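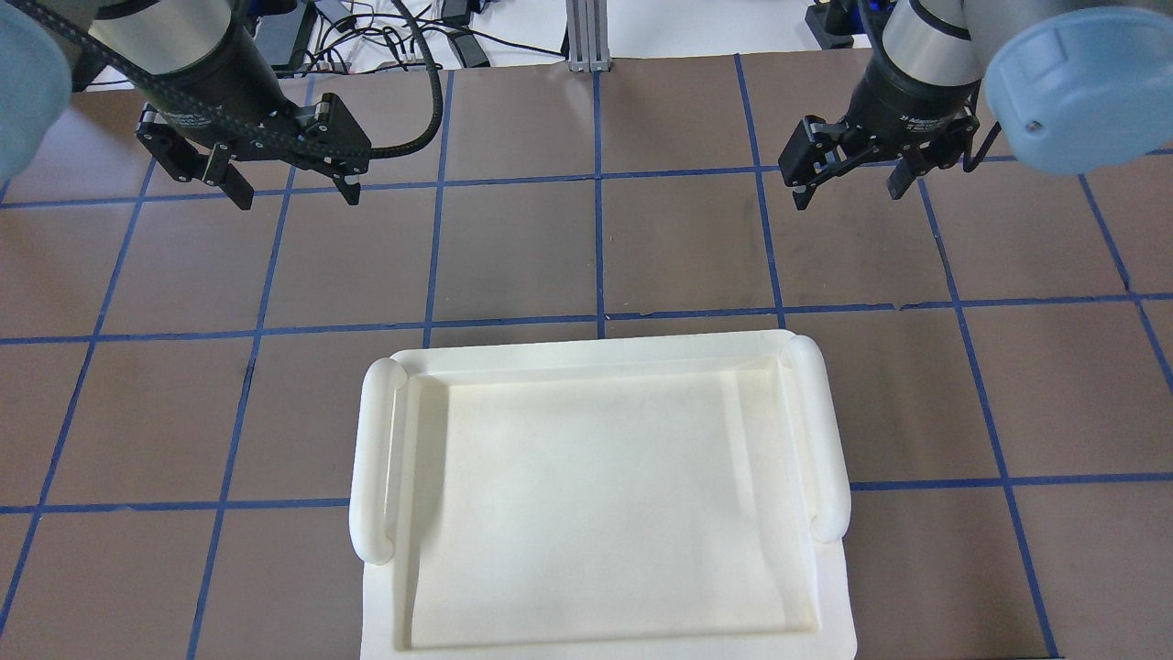

11/01/2025
Par Myrto Theodorakopoulos

Il a gardé l'habitude de s'asseoir face à la porte, comme dans les vestiaires, et il commande un chocolat chaud en s'excusant presque, parce qu'un ancien arrière latéral devrait, paraît-il, boire son café noir. À l'écouter, on comprend vite que l'entretien durera plus longtemps que prévu. L'ancien capitaine de Bavmont, devenu cet hiver l'entraîneur du club où il a tout appris, aime les détours, les parenthèses, les histoires qui en appellent une autre. Et comme il raconte bien, on le laisse faire.

« J'ai signé ma première licence à six ans, commence-t-il. Ma mère avait rempli le papier sur le capot de la voiture, il pleuvait, l'encre avait coulé. Le secrétaire du club a lu mon prénom de travers et pendant toute une saison j'ai été inscrit sous un autre nom ! Je n'osais pas le corriger, j'avais peur qu'on me retire le maillot. »

Le maillot, il l'a porté longtemps, d'abord trop grand, puis à la bonne taille, puis avec le brassard. Entre-temps il y a eu Brismont, le grand voisin, trois saisons qu'il évoque sans amertume mais avec une certaine prudence, car dans la vallée on n'a pas tout à fait digéré ce départ. « Les gens me croisaient à la boulangerie et me parlaient du temps. Seulement du temps. Avant, on refaisait le match devant les croissants. Là, c'était : il va geler cette nuit. J'ai mis des mois à retrouver une vraie conversation sur un hors-jeu. »

Il rit, remue son chocolat, puis revient de lui-même sur la soirée dont on lui parle encore partout, celle du quart de finale de coupe contre Trirkell. Plus de 2000 personnes dans un stade qui en accueille d'ordinaire 800, des enfants assis le long de la main courante, et cette prolongation que personne n'avait envie de voir finir. « Je ne me souviens presque pas de mon but. On me l'a montré tellement de fois que je le vois depuis la tribune, comme vous. Ce que je garde, moi, c'est le bruit des crampons dans le couloir, juste avant. Il y avait un silence entre nous, une espèce de politesse. Kleinschmidt, notre gardien, s'est mis à siffloter. Il sifflotait faux, c'était épouvantable, et ça nous a fait un bien fou. »

Bavmont s'était incliné en demi-finale, deux semaines plus tard, et sévèrement. Il en parle avec la même gourmandise, ce qui est assez rare chez les sportifs pour qu'on le signale. « On a pris une leçon. J'ai passé la soirée à courir derrière un gamin qui devait avoir dix-neuf ans, et à la fin il m'a demandé si j'allais bien. Gentiment, hein. C'est là que j'ai commencé à penser au banc. »

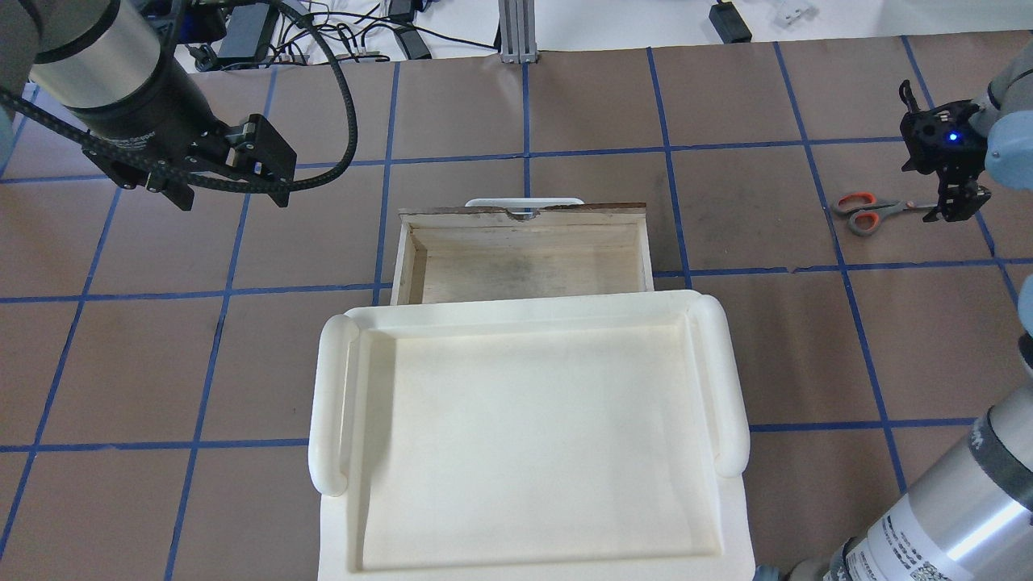 Bavmont, janvier

Le lendemain, on le retrouve au bord du terrain, bonnet enfoncé jusqu'aux sourcils, les mains dans les poches d'une parka qui appartient au club depuis plus longtemps que la plupart de ses joueurs. La séance a commencé par des passes courtes, encore des passes courtes, et quelques soupirs du côté des attaquants.

« Ils voudraient frapper au but tout de suite, et je les comprends, j'étais le premier à râler. Mon entraîneur nous faisait faire 50 passes sans perdre le ballon avant d'avoir le droit de tirer. Si on le perdait à la quarante-neuvième, on recommençait. Je l'ai détesté, cet homme, et aujourd'hui je fais la même chose, avec les mêmes mots, je crois bien. Hier soir je me suis entendu crier "la tête, levez la tête !" et c'était sa voix. Ma femme dit que j'ai aussi pris sa démarche. »

L'équipe est mal classée, il ne s'en cache pas, et la trêve a été courte. Il n'a demandé aucun renfort. Il préfère, dit-il, faire monter deux ou trois jeunes de la réserve et leur laisser le temps de se tromper, quitte à ce que le printemps soit un peu long pour tout le monde. Et Brismont, qui vient jouer ici dans quelques semaines ?

« Ah, vous y venez ! Tout le monde y vient. Je serrerai des mains, j'ai encore des amis là-bas, et puis je voudrai gagner comme un fou. À la boulangerie, en tout cas, on me reparle de football. La patronne m'a même donné sa composition d'équipe, écrite sur un sac à pain. Elle met le petit Kleinschmidt dans les buts, le fils. Je ne lui ai pas dit ce que j'en pensais. »

Il s'interrompt, siffle entre ses doigts, fait signe de reprendre l'exercice depuis le début. Un ballon roule jusqu'à nous ; il le renvoie du pied gauche, le mauvais, et le suit des yeux jusqu'au rond central.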